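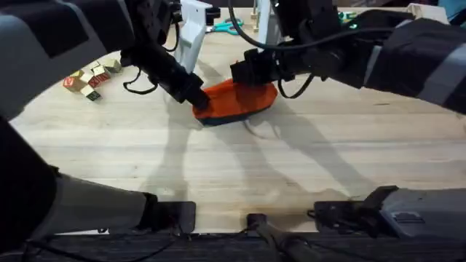
13th October — Vorley cell, two-arm pick and hold. Second protective stop of the session, same joint as the first. Right arm, wrist pitch, tripped on following error during the squeeze phase while both grippers were closing on the item. The task is simple enough: approach from both sides, make contact, hold, lift together. With the orange soft piece between the two grippers, the left one bears on the end just above the navy underside and the right one sits on top towards the other end, so the forces don't line up and the pair tends to twist. The controller sees the twist as the right wrist falling behind its target and stops the arm. The left arm does not get the message for another 70 ms and keeps pushing.

That delay is the fault worth fixing. The wrist error alone is a nuisance.

Log extract, second stop:

- right arm: following error, limit reached, stop category 1
- left arm: still in force mode, commanded 40 N
- left arm: stop received 70 ms later
- lift not started on either side

Checked the link first. Cable reseated at both ends, no change. Swapped to the spare Zavala relay module, no change. Then found that the stop line is polled by the left controller at the slow rate, left over from the commissioning file we had from Wovero in May. Parameter 792 should be set to event, was set to poll. Changed on the left, checked on the right (already correct). Saved to both controllers and to the Jostport copy.

Four dry runs after the change with nothing in the grippers and the stop forced by hand. Left arm now stops within one control cycle each time. Not yet repeated under load, so the fault stays open on the board.

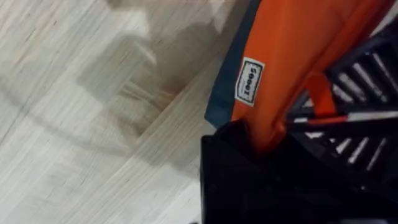 Separate point, from the left wrist camera. The contact estimator picks its grasp line from the strongest colour edge it can find, and it has been jumping between runs. The strip of dark teal along the side of the orange fabric is a good edge and ought to win, but the slatted navy-black basket behind throws a row of bright highlights, and the estimator scores those nearly as high. When it locks on to the slats the approach angle is wrong before contact is even made. I suspect this feeds the twist noted earlier — can't show it from today's logs, as estimator output was not being recorded.

To do:

- repeat stop test under load, force cap at half the present value
- turn on estimator logging, both arms
- mask the basket region or move it out of view, then compare
- widen the following error limit? No. Leave it where it is until the twist is understood.
- diff the rest of the May file against the current defaults

Cell left in manual, reduced speed, tag on the enable switch.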